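The Bar Is Back
Why small-town soap makers are busy again, and why it still doesn't pay all that well

By Xiomara Brannigan

Six in the morning and the lye is already mixed. Goggles on, radio on, window open. The woman at the pot waves me in with an elbow and goes back to her thermometer.

This is Flemstead Soap, two rooms behind a former shoe repair. No sign to speak of. They make bars, only bars, and they've been behind on orders since December.

I came for a quick story. Bar soap, everyone said, was done. Grandparents' stuff. Then people I know started buying it again, and a friend gave me three for my birthday, wrapped in brown paper with string, and I wanted to know who was making it and whether any of them were getting rich.

Short answer: no.

How it goes in the pot

Cold process, mostly. Oils get melted – olive, coconut, a little castor – and cooled. Lye gets stirred into water, never the other way around, and that gets hot fast. When both have come down to something close to the same temperature they go together and somebody runs a stick blender through it until it thickens. They call that trace. Drag a bit across the top and it leaves a line that sits there for a second before sinking.

Then scent, then color, then into the mold. Lid on. Towel over the lid.

It comes out the next day like a block of cheese and gets cut with a wire. A wooden mold at Flemstead gives 90 bars if nobody nicks the ends. The ends go in a bucket and get sold by the pound at the Sunday market, where they're gone before the good bars are.

And then you wait. Four weeks on a rack, sometimes six. That's the part newcomers hate. The bar is soap by day two or three, pretty much, but it's soft and full of water and it'll turn to mush in a week of showers. A cured bar is harder and milder and lasts. You can't rush it with a fan, though evrybody tries.

"I had a shop call me wanting 300 by Friday," says the woman with the elbow, who has asked me to leave her name off because she owes that shop a call. "I said which Friday."

The cost of a lavender field

Money. Olive oil has gone up. Coconut oil has gone up, come down, gone up. Essential oils are their own headache. Lavender is manageable. Rose you can forget. Sandalwood, forget that too.

A plain bar sells for what you'd pay for a coffee. A scented one, coffee and a muffin. Out of that comes the oil, the lye, the box, the label, the market table, gas to get there. What's left is thin. Most of the makers I met have another job. School bus, dental office, one substitute organist.

At Hasero, a bigger outfit across the river, they've gone the other way. Machines that press and stamp. Six people on the floor. Their bars are what the trade calls milled, which means finished soap gets shredded, run between rollers and squeezed out in a long log. Very smooth, very hard, takes a sharp stamp. The small makers are sniffy about it. I used one for a month and it was fine. It was nice, in fact. It smelled like a hotel.

Hasero's floor manager walked me past the log coming off the line, still warm, and broke a piece off for me like bread. I put it in my coat pocket and forgot and then it rained. Don't do that.

Old recipes, new allergies

Part of the comeback is skin. People read labels now. They want five ingredients and they want to be able to say them out loud. The makers will talk your ear off on this, and they don't agree with each other.

Tallow, for one. Beef fat makes a hard white bar with a creamy lather, it's cheap, and it's what soap was made of for a very long time. Half the market table won't touch it. The other half swears by it. At Flalside, a farm with a soap shed at the end of the lane, they render their own and sell out every month to the same list of customers. You have to wait for someone to drop off the list. I'm on the waiting list for the list.

Flalside does a goat milk bar too. Milk has to go in frozen or the lye scorches it, and then you've got orange slush and a smell I was told about in detail and would rather not pass on.

As for what's actually better for your skin, I asked four makers and got five answers. Unscented if you're sensitive. Try a small one first. If it itches, stop. That was the sum of the advice and it seems sound enough.

The puddle problem

Now the complaint. The one every maker hears, every market, every week. "It went to slime."

It did go to slime, and it's where you keep it. Handmade soap holds on to its glycerin, and glycerin pulls water. Sit that bar in a puddle and the bottom half goes to jelly. You've just thrown away half a bar you paid good money for. A bar that should last a month lasts ten days, and then the customer goes back to the pump bottle and tells her sister.

So, the dish. It matters more than the soap, according to the Flemstead crew. They've started selling dishes next to the bars and talking people out of the pretty ceramic ones with the flat bottoms.
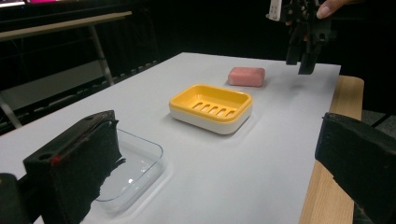
6 min read

What you want is slots or holes in the tray and someplace underneath for the water to go. Yellow tray, white base, five slots – plain as they come and it does the job better than a hand-painted seashell. Wood slats are good too, if you let them dry out. Those little bristly mats, ok, but they get gunky and you have to scrub them. A saucer is the worst. A saucer is a swimming pool.

Tip it out when you think of it. Rinse the dish on the weekend. Keep it away from the shower spray, at the far end of the tub if there's room. And two bars on the go, swapping them day to day so each one gets a rest. My grandmother did this and I thought she was just fussy.

Traveling with one, same idea. Let it dry before it goes in the bag. A closed tin with a wet bar in it for three days is a science project.

The Wojcik notebook

Last stop. There's a ledger at the Wojcik store, the old general store on the corner, open till 8 p.m. The family boiled soap in the yard out back two generations ago and wrote every batch down. Fat, ash, weather. Who bought it. The last entry is batch 2513. After that the handwriting stops and the next page is a grocery list.

The Flemstead people borrowed the ledger last winter and tried one of the batches. Took them three goes. First one never set. Second one seperated overnight, oil on top, brown water below. Third one worked, more or less – a tan, heavy bar, no scent at all, squeaky on the hands. They made nearly 100 and put them out on the Wojcik counter in a shoebox with a handwritten price.

I bought two. One's in my kitchen, by the window, where it's gone a bit darker on one side. Cuts grease like nothing else I own. The other I mailed to the friend with the brown paper and string, who wrote back to ask if it was cheese.

Back at Flemstead it's getting on for noon and the second pot is at trace. Peppermint this time, so strong my eyes are running. The elbow again, toward the door. They need the table, there's a mold to fill, and the phone's been going in the other room for a while now. Probably the Friday shop.

Flemstead Soap sells at the Sunday market until the bars run out. Bring your own bag. Ends by the pound, get there early.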